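3. Setting and Materials

3.1 The homes

The study was carried out in homes of people who had moved to a smaller apartment within the last few years. We were interested in this group because they had to decide, one by one, which of their things would stay in daily sight and which would go into closets or to relatives. We found them through Stemia, a housing service which manages rental apartments in the Gurnirach district. Stemia sent our letter to 400 households. From those who answered we chose 48, and we tried to have both people living alone and couples, and both short and long leases.

All apartments in Gurnirach were built by the same firm, Vasiliauskas, and the floor plans are similar. The living room has one window wall and opens to the kitchen without a door. For this reason the residents often make their own borders inside the room. Some use a bookcase turned sideways, some use a curtain, and a good number use a folding screen. We had not planned to study screens at all. In the first visits, however, it became clear that the residents talked about the table and the screen together, as one place, and we changed the interview guide so that both were covered.

3.2 What we mean by a small-things table

We use the term "small-things table" for a table in the living area which is covered with a cloth and on which several small objects are kept for longer than one day. A dining table which is cleared after every meal is not included. A desk is included only if the resident covers it. The term is ours. The residents themselves said "the side table," "my table," "the place by the screen," or in one home "the airport," because things land there and wait.

The definition gave us some trouble at the borders. It was hard to decide about tables which are cleared for guests and filled again afterward. We decided to include them if the resident could tell us from memory where each thing would go back. This rule is not perfect, but two coders could apply it in the same way, and the earlier rule, which was based on the size of the table, could not be applied well at all.

3.3 The tablecloth as a surface

Earlier writing on home interiors treats the tablecloth mostly as decoration or as protection for the wood. In our interviews it had a third role. It told people in the household that this table was not for work. One resident explained that when the cloth is on, her husband does not put his tools there, and when it is in the wash, he does. Another said that a table without a cloth "asks for plates."

Pale cloths with a visible weave were preferred by many of the residents. They gave different grounds for the choice. Some liked that small things do not slide on a rough weave. Others said that a pale color makes it easy to see a lost button or a key. Fringed edges divided the opinions. The residents who liked a fringe said it makes the table look finished, and those who did not like it complained about combing it straight after washing. Impi Harju, who made all the interviews in the second round, noted that the fringe was often arranged by hand during the talk, without the resident seeming to notice it.

How far the cloth should hang was also a matter of care. Most of the residents wanted it to fall over the front and the sides so that the table edge is hidden. Those with cats wanted it short.

3.4 Types of objects

We sorted the objects from the tables into four groups. Soft things are towels, folded clothes and plush toys. Paper things are calendars, letters and notebooks. Packed things are objects which are still in their package or box. Hard things are everything else, such as bowls, lamps and ornaments. The group is decided by how the object is on the table at the moment of the visit. A pair of scissors in a box is a packed thing, and the same scissors without the box are a hard thing.

The packed things were the most difficult for the coders at first. Residents in several homes could not say at once what was in a box, and one resident opened it in front of us to find out. We keep such objects in the packed group and do not write down the contents, even if we learn them. In our view, a box that stays closed on a table is used differently from the thing inside it. It holds a place, or it reminds the person of a task, for example returning a purchase to the shop.
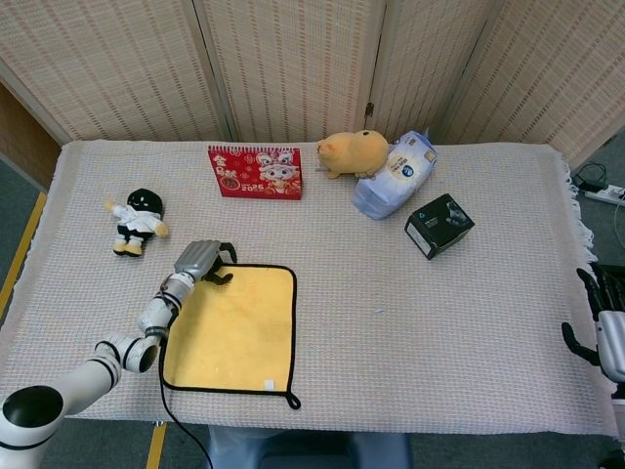 Figure 1. Covered table in front of a folding screen, with a towel, plush toys, a red desk calendar, a light blue plastic package and a small black box on the cloth.

Three of the four groups are found together in Figure 1. The soft things are the yellow towel and the two plush toys. The towel is laid flat and has a thin black border with a small hanging loop at one corner. It is coded as soft and not as a cloth, although it covers a part of the table, because our code for cloth is kept for the layer on which the other objects are placed. The red desk calendar is a paper thing. The package and the small box belong to the packed group.

3.5 Towels outside the bathroom

The towel deserves a few more words, because we met towels on living room tables much more often than we had expected. A hanging loop shows that the maker thought of a hook. On a small-things table the loop is not needed, and the towel is used in another way. Residents laid a towel under objects which they wanted to clean, or under a vase, or they kept it there simply because the closet was in the other room. In a few homes the towel was a gift and was considered too nice for the bathroom. The brand Bemodley was mentioned by two residents who had bought a set and kept one piece for the living room.

We asked whether the towel "belonged" on the table. This question did not work well. Many answered no and then left it where it was. We replaced it by the question "Where would you look for this towel if it was missing?" and the answers became more useful. Most of the residents who had first said that the towel did not belong there would nevertheless look for it on the table before any other place.

3.6 Plush toys in homes without children

Plush toys were also kept in homes where no child lived or visited regularly. We do not wish to make a large theory out of this. The residents spoke about them in a quiet and practical way. A toy was kept because it was a present, because it had survived several moves, or because its color was suitable with something else on the table. When we asked which object would be moved last if the whole table had to be cleared, a toy was named more often than a calendar, even by residents who said they look at the calendar every day.

There is some connection with the size of the toy. Larger toys were usually on a bed or a sofa. Those on the tables were small enough to be moved with one hand when the cloth is changed. One resident said she would not keep anything on the table which needs two hands.

3.7 The screen behind the table

A folding screen with woven panels, of the kind seen in Figure 1, gives the table a back without closing the room fully. The residents valued this. They said that a small object in front of a plain and regular surface is easy to find with the eyes, and that the same object in front of an open kitchen disappears. Cream and tan tones were described as "calm" or "not in the way." The price was also mentioned, and the fact that a screen can be folded and taken along to the next apartment.

The screen also hides things. In some homes there was a cabinet, an ironing board or a stack of moving boxes behind it. We only looked behind a screen when the resident invited us, and these areas are not part of the material.

3.8 Procedure

Each home was visited two times. The first visits were done in the winter and the second in April. A visit took up to 30 minutes, with the conversation held beside the table, and the resident could move or touch the objects freely. We asked the resident not to tidy before we came. Some of them did it anyway and told us so, and in these cases we asked what had been removed and wrote it down separately.

In total, 600 objects were coded. Both coders worked from the same sheet, and where they did not agree, they discussed the object until one code was accepted by both. Most of the disagreements were about packed things, and a smaller part about textiles which could be either a towel or a second cloth. The coding sheet was changed once, after the first round, when the towel rule in Section 3.4 was added. All objects from the first round were then coded again with the new sheet.

The interviews were transcribed in full. Quotations in this paper were translated by the authors, and we kept the wording simple where the original was simple. Names of residents are not used.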